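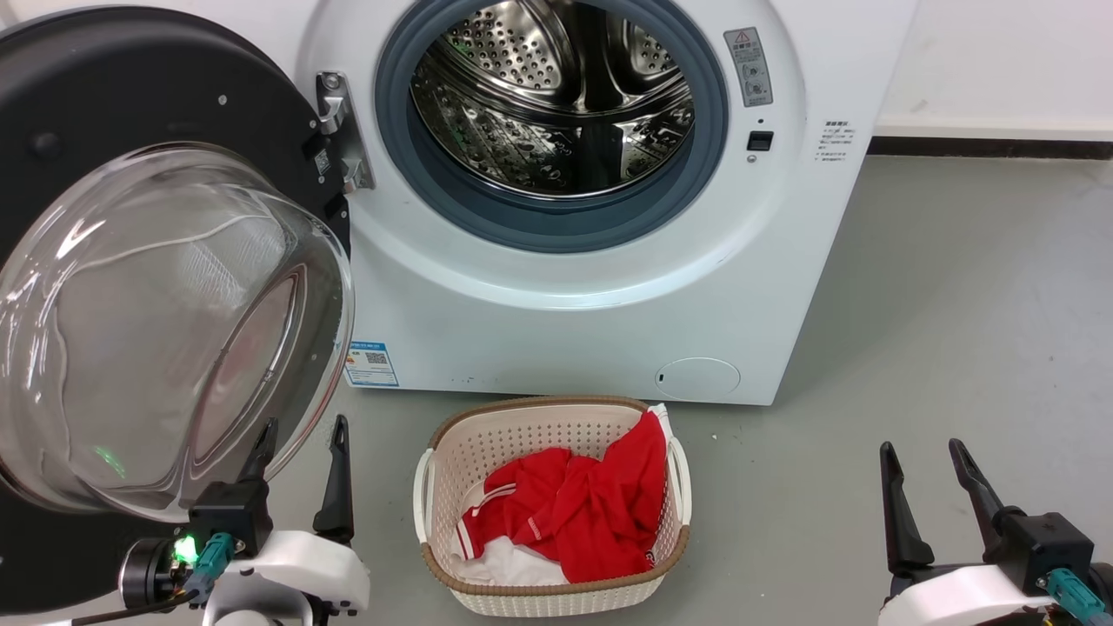
Student Projects: Music Technology

Spring reverb for a home keyboard
Saqib Dhanial
2003-12-03

Aim

The aim was to build a spring reverb unit that could sit between a home keyboard and a small practice amplifier, and to compare it with the digital reverb already built into the keyboard. The keyboard is a Sial with no effects loop, so the unit had to work from the headphone socket.

Construction

I started in September with a two-spring tank taken out of a scrapped Kokow organ. The springs were sound but one of the input wires had come away from its coil, and I resoldered it under a magnifier. The tank hangs inside a plywood box on four rubber bands. My first attempt had it screwed straight to the base, and every footstep in the room came through the amplifier.

The drive circuit uses one half of a dual op-amp with a pair of transistors on the output. The other half recovers the signal from the far end of the springs. A single knob mixes dry and wet sound. I had planned a tone control as well but left it out when the board got crowded.

Problems

Hum was the main one. With the power transformer in the same box as the tank, the hum was louder than the reverb on quiet notes. Turning the tank round helped a little. Moving the transformer to its own case on a 40 cm lead made it low enough to ignore, though it is still there if the amplifier is turned right up.

Bass notes also overloaded the springs. A filter that cuts everything below 100 Hz before the drive stage cured this - I would put it in from the start next time.

Listening test

I recorded the same organ part through both reverbs and played it to my class at Flarnum without saying which was which. Most preferred the spring unit for the organ sound and the digital one for piano. On piano the springs make a splashy noise on hard chords that nobody liked. A Florneo practice amp was used throughout.

What I would change

The box is larger than it needs to be. The mix knob does nearly all its work in the last quarter turn, so a different potentiometer is needed there. I also want to try a footswitch, as reaching over to the box while playing is awkward.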